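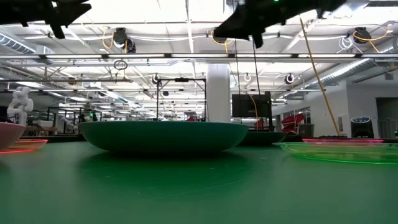

Re: Rulik v. Clukus, appeal ruling

Filed under: Courts & Media > Defamation

Khrystyna-Mariia Tymoshchuk wrote:

> Does anyone know if the appeal in the Rulik case has been decided?
> The last I read, the judge had thrown out most of the claim and
> the magazine was asking for its legal fees.

It came down Wednesday. The panel upheld the dismissal of four of the five statements and sent the last one back for trial. That is the line in the Clukus profile saying Rulik "walked off with the master tapes" in 2004. The magazine had argued this was opinion. The panel said a reader would take it as a statement of fact, and that it can be proved true or false.
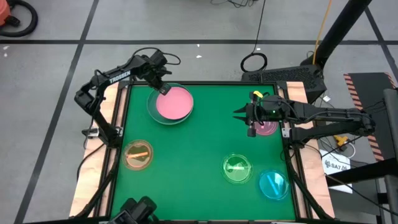 The fee request is on hold until the remaining claim is finished. Clukus can ask for up to two thirds of its costs after that, but the judge does not have to grant it.

Romaniuk, the former manager, is expected to testify about who had the tapes. His deposition was sealed in April, and Wudow Records has asked that it stay that way. I have read only the ruling, so I can't say what is in it.

No trial date yet. The ruling runs long, but the part on opinion starts in section 2 and is easy enough to follow. I can send a copy off list if you want one.

Ekow Fiadzo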